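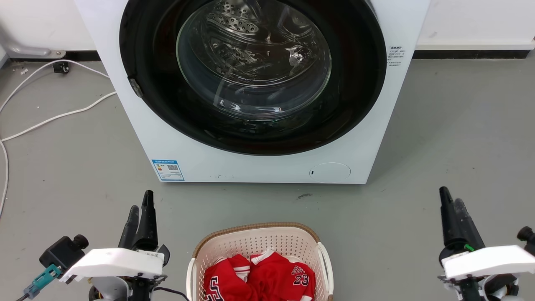
Organización del lavado en una residencia de estudiantes
Informe del proyecto, asignatura de Economía Doméstica
Autor: Ghislain Kowalchuk
20 de septiembre de 2026

1. Motivo del trabajo
En la residencia Didau vivimos 40 estudiantes y compartimos una sola sala de lavado. Durante el mes de junio escuché muchas quejas: ropa teñida, ropa olvidada y esperas largas. Por eso elegí este tema. Quise saber qué parte del problema viene de la máquina y qué parte viene de nuestras costumbres.

2. Método
Hice una encuesta con 11 residentes y observé la sala durante cuatro tardes. La lavadora es de carga frontal y está sobre suelo de cemento. Para cada lavado anoté el programa, la hora y si la persona separaba los colores. Las prendas rojas, como las camisetas deportivas, las apunté en una columna aparte.

3. Resultados
De las 11 personas, cuatro separan siempre la ropa por color. Las otras lo hacen a veces o nunca. Casi todos conocen la tapa redonda del filtro, abajo a la derecha, pero pocos la han abierto alguna vez. También encontré que muchos dejan la cesta delante de la puerta para guardar el turno - esto causa discusiones, porque el dueño no siempre vuelve a tiempo.

4. Propuesta
Propongo una hoja de turnos con 10 minutos de margen para recoger la ropa. Pasado este tiempo, la siguiente persona puede vaciar el tambor. Propongo también limpiar el filtro una vez al mes, por pisos, empezando por el primero.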